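Keeping Things: speaker notes
Angelica Espiritu, Kurnau Public Library, evening series

Slide 1. Wait for the coughing to stop. Thank the library. Do not mention the parking.

Open with the key. I own a key that fits nothing. It has moved house with me four times, and on each occasion I wrapped it in tissue like a museum loan. Ask who else has one. Hands go up slowly, then all at once. Let them look at each other.

Slide 2. The Modutby survey. We asked 124 households to tip out one drawer and write down what fell on the table. Total: 3,633 objects. Pause here, people like to do the division. Commonest item was the dead battery, kept beside the live ones so that nobody could be sure.
(If someone asks about the man with 777 twist ties: yes, he's real. No, he wouldn't part with any.)

Slide 3. Why we keep the screw. Everyone has thrown out a screw and then found the shelf it came from. It happened to me in September, and I have been insufferable about screws ever since. Economists have a term for this. My mother's term was shorter – skip it if there are children in.

Slide 4. The cure, as sold. Read the Sinia catalog paragraph aloud, straight face, no voices. "A home for every object." Then the price.
Drink water.
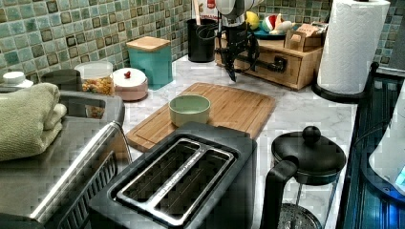 Last part, on storage as a way of making more to store. Buy a box for the clutter and the box becomes a new surface, and we all know what a surface is for. Look at the wooden organizer by the back wall: it has a perfectly good front drawer, black handle and all, and a crowd of small things sitting on top. Mine at home is the same, except that the drawer sticks. Go from there to the Phí story if we're on time, otherwise straight to questions. Leave the key on the lectern and remember to pick it up.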